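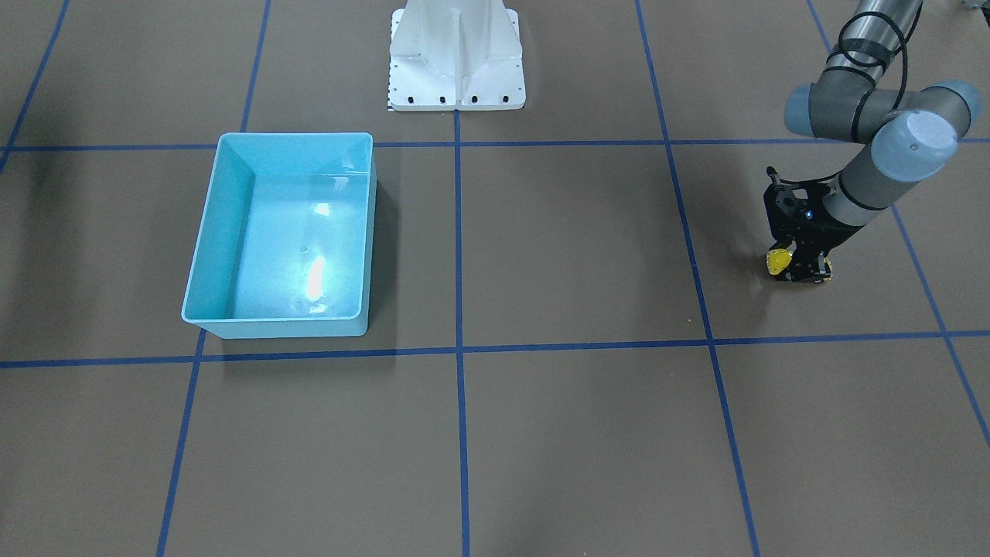
Light blue bin, blue tape. The sorting grid is down.

Starting on the shed and garage backlog at the Brorton house today, July 25, 2025. The plan is one square per category, and nothing leaves its square until it has been put in a labelled tub.

Tape is from Wotard, 40 metres on the roll. I used 27. Laid by eye with a straight batten, no measuring.

If you do this, press the tape down as you go. I pulled long lengths tight and then let go, and it creeps. The bit you tear by hand is always the worst. 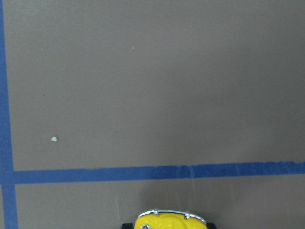
Close-up of a crossing. Wrinkles in the long strip, ragged top edge towards the right.

Not redoing it. It only has to tell me where one lot stops and the next begins.

Someone asked why not trays. Trays from Aksoy were 600 for the set and I'd have to store them afterwards — tape goes in the bin when I'm done.

Brown is a good colour to sort on, by the way. Small bright things show up straight away. 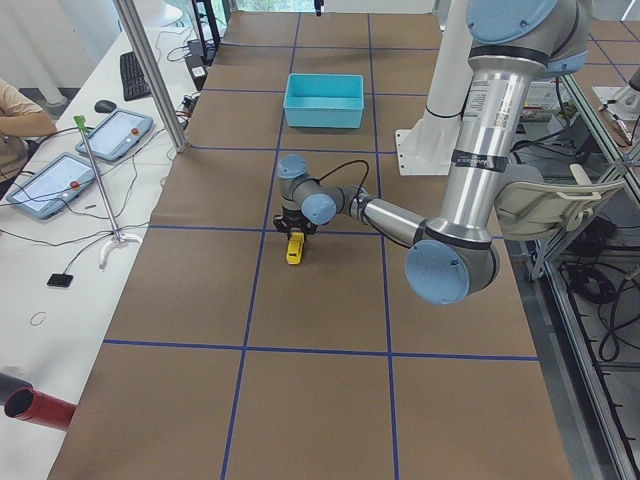 Brown paper on the long table, bin at the far end, small yellow piece over the middle line.

Yellow bits get their own square. Same for anything with a Wusix part number, which go back in September.

Will post the tub labels next.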